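Brillgate announces Briltoso, a new friendship jewellery range inspired by the pairs we love to watch

Share 21 | Print this page | E-mail to a friend

For release in April

Brillgate, the Clokness jewellery studio, is delighted to announce the launch of Briltoso, a range of matching bracelets, rings and lockets made for best friends, sisters, flatmates and anyone else who has ever wanted to wear the same thing as the person they ring first with good news.

The idea came, as a good many of our ideas do, from a long evening of celebrity gossip. We had been chatting about famous friends turning up at premieres in the same necklace, or swapping rings on the last day of filming, and it struck us how much we all enjoyed those stories. There is something very cheering about two grown people on a red carpet showing off a bracelet that looks as if it came from the school fair!
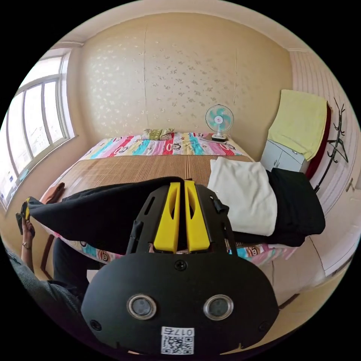 Before a single piece was drawn we asked our newsletter readers which kind of famous friendship they liked best, and 516 of them wrote back, some at wonderful length. Co-stars who stayed close after their show ended came out on top, with childhood friends second and pop stars who tour together a little way behind. Quite a few readers told us about their own best friends too, and those letters have been a joy to read over our morning tea.

Briltoso has 21 designs, all sold in pairs and all made to be worn every day. The lockets can be engraved with initials, a nickname or a line from a favourite film (please keep it short – they are small lockets). The first 300 pairs will come in a keepsake box designed by Semeniuk, the paper goods firm next door to us, whose cards many of our customers will already know. 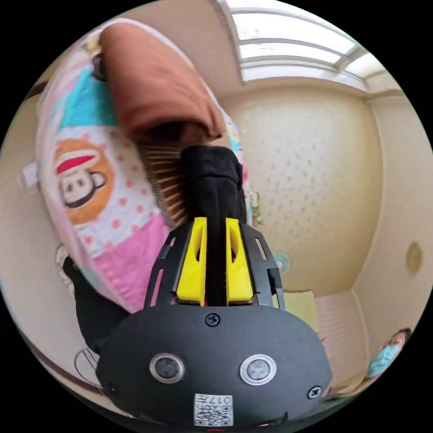

To celebrate, we are holding a launch evening at our Clokness shop from 6.30pm, with room for roughly 100 guests. There will be fizz, a quiz on celebrity friendships and a prize for the best-matched pair of outfits. Places are free but must be booked through the shop, and we do ask that you bring a friend.

Briltoso will be on sale in the shop and through the Brillgate website from the morning after the party.

Comments (0) | Print this page | E-mail to a friend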